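Is the "five hells" list in my grandmother's prayer booklet a real Buddhist teaching?

Posted by Bujar Begović

I inherited a small booklet printed by a temple society called Takar. It says the dead pass through 5 hells and that burning paper money shortens the stay in each. A man at the Lodetti reading group told me this goes straight back to the Buddha. I have my doubts. Paper money in ancient India? Has anyone seen a source for this, or is it just something people repeat?

Charalambos Vrettos

Your doubts are sound. Early Buddhist texts do describe hells, some of them at length, but the burning of paper money is a Chinese custom and came much later. The courts and judges that show up in so many temple booklets took shape in China too. I'd want to see where Takar got the number. Lists of hells vary a lot from text to text, and booklets like this rarely cite anything. Ask the man at your group for a chapter and verse. I asked someone the same thing in June and I'm still waiting.

Hedia

my aunt burned it every year and she was a very good person so I don't see the harm. also I heard there are 300 hells
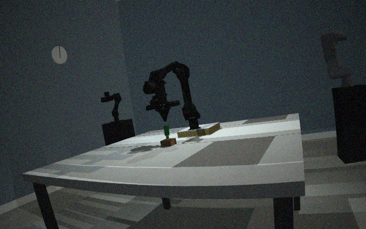
Does a Buddhist hell last forever?

Rebirth there ends when the karma that caused it is used up, though the texts give some very long spans. Anyone selling you a fixed number of years should be asked how they worked it out.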